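Kitchen handling project, Henwood site
Progress report to Antunes, period ending May

Most of this period went to the wrist fault, so the toaster and counter tasks are behind plan. Of 93 simulated runs, 60 finished normally. The rest ended in a protective stop, nearly all at the same point: the arm has reached in over the counter and the wrist turns to point the gripper down. The controller picks a second solution for the last two joints, the commanded speed jumps, and the safety limit cuts in.

The limit did what it should. What worries us is that the fault did not show up in the log as a joint error. It was filed under code 2931, a general timeout, and we lost most of two weeks looking at the network before Chaiwat Phetsri compared the joint traces by hand.

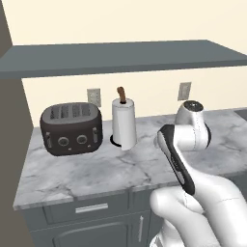
The white arm at the marble counter in the simulated kitchen, both views.
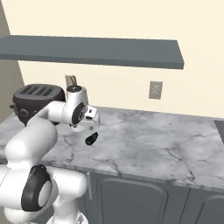
Leif Fogh has asked that no hardware time be booked until the fault can be triggered on purpose and then shown to be gone. In his view, a stop that gets logged under the wrong name is a bigger problem than the stop itself, and he would like the log fix done first. We agree with the order and have changed the plan to match.

Work for next period:

Give wrist solution changes their own log code.
Hold the wrist to one solution during the approach - this will cost some reach at the back of the counter.
Repeat the approach 50 times from the start poses that failed.

Spending is within budget. The Tomedel license renewal is paid. We are asking to move the hardware trial at Lalotero back by one month.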